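Maltside Tennis Club - general meeting, January, minutes

6 min read

Started 7:10 pm in the clubhouse, ten minutes late, heating off again. Sang Khúc in the chair. Loan Đặng taking notes (me, so blame me). Apologies from both junior coaches, away at a tournament.

1. Last minutes

Read and passed. One fix: the ladder final went to three sets. I'd put two. Sorry.

2. Winter ladder

Going OK. Too many matches not being played by the deadline. Sang said the rule is already there, two weeks to play or the challenger takes the spot, it just isn't used. Long back and forth. Some people travel for work, some people are plainly dodging. Agreed: rule gets used starting next round, one extension per player per season, ask by email before the deadline and not after.

Question on tiebreaks. Third set is a full set unless both players agree on a ten-point breaker before the match. Before. We had two disputes where it was decided at a set all and then remembered differently.

Ladder sheet goes back up by the door as well as online. Several members don't look at the website and aren't going to start.

3. Spring open

Draw capped at 50 for singles. Last year we went over and were playing first rounds at nine at night under the one good bank of lights. Doubles draw stays at 12 pairs.

Seeding. Triệu did it last year off the ladder plus county results. Asked if he'd do it again, yes, but he wants the results by the entry deadline and not dribbling in on the morning of. Also he won't seed anyone he's playing against in round one, so Sang will look over the bottom half.

Entry fee: proposal to go up a little to pay for balls. New balls for every match from the quarters on, used balls before that. Objection from the back that used balls on courts 3 and 4 are like hitting socks. Compromise, new cans for all singles matches, doubles get new from the semis. Passed, two against.

Best of three throughout, final included. Suggestion of best of five for the men's final got a laugh and then a vote, and lost.

Prizes: vouchers again. The Zirnix people have offered racket stringing for the winners, same as last year, gladly taken. Loan to write and thank them.

Umpires for the semis and finals only. Everything else players call their own lines. Reminder to be read out at the start of each day: if you didn't see it out, it was in.

4. Court resurfacing

The big one, took most of the hour.

Two quotes in for courts 1 and 2. Ritura came in at 4,000 over the other firm but covers the drainage along the back fence, which the other quote leaves out completly. Sang walked the courts with both of them. His view, no point putting a new surface on top of the same puddle.

Asked whether the cheaper firm would requote with drainage. They've been asked. No answer yet. Sang to chase one more time and then we go ahead without them.

Timing. Has to be warm enough for the paint to cure so nothing before late spring. That runs straight into the open. Options were move the open to courts 3 to 6 only, or do the resurfacing after. After, by a clear majority. Team matches in the weeks of the work to be played away where the other club will swap. Team captains to start asking now please.

Color. Someone wanted blue. Most people wanted green. Left at green.

Posts and nets on 1 and 2 also need replacing, center strap on 2 is held with a cable tie. Not in either quote. Loan to get a price seperately.

5. Membership

249 paid up, good for the time of year. Juniors up, which everyone was pleased about. Midweek daytime group is full with a wait list, so a second group opens in the spring if a coach can be found for it.

Discussion on guests. Same guests every week, same hosts every week. Limit stays at four visits a season and then they join. Guest book to be moved to where people walk past it.

6. Booking system

Complaints about no-shows at peak times. Court sits empty with three people looking at it through the fence. New rule: ten minutes late and the court is open to whoever's there. No arguing with them when you turn up at quarter past.

Evening bookings open at 7 am instead of midnight. The midnight crowd will be annoyed. Noted.

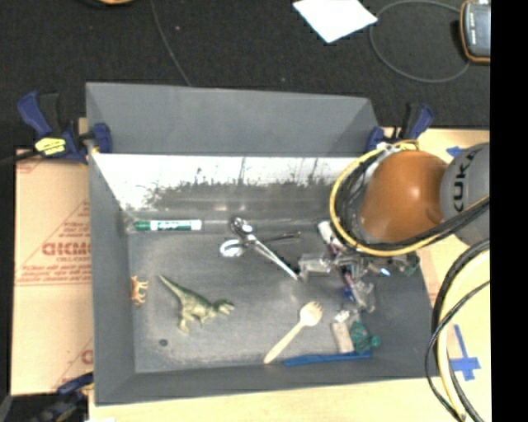 Block bookings for team practice stay on courts 3 and 4, two evenings a week, through to the start of the season. After that captains book like everybody else. One captain not happy, said the team needs to know it has a court. Sang said he'd look at it again once the resurfacing dates are fixed. Carried over.

7. Team news

Women's first team second in the division with two to play. Men's first team fourth, could finish third if the others slip up. Both need a reserve who can travel at short notice, see Sang. Second teams had a rough fall and are starting to pick up wins, doubles mostly. Serve clinic was well attended, will be run again if the coaches are willing.

Over-55s asked for a friendly against the juniors. Everyone in favor. The juniors have not been consulted.

8. Any other business

- Floodlight on court 5 flickers. Electrician has been called.
- Please sweep the line grit off after play, brushes are on the hooks.
- Hitting wall: no play after 9 pm, the neighbors have asked nicely.
- Lost property gets thrown out end of the month. Lots of single wristbands.
- Music on court, no.

To do: Sang, chase the second quote, check seeding bottom half, reserves. Loan, Zirnix letter, price for posts and nets, ladder sheet by the door. Triệu, seeding.

Closed 8:50 pm. Next one same time next month, will email when I have the room.

Shared 12 times

4 comments

baseline_bev
Thank you for the new balls in singles. As a doubles player I feel a bit hard done by but OK.

Rory T
Can we please get the ten minute rule on a sign at the gate? People will say they never saw it.

courtfour
Does one extension per season mean winter ladder only or does the summer one count seperate?

Loan Đặng
Separate. Each ladder has its own. Sign for the gate is a good idea, adding it to my list.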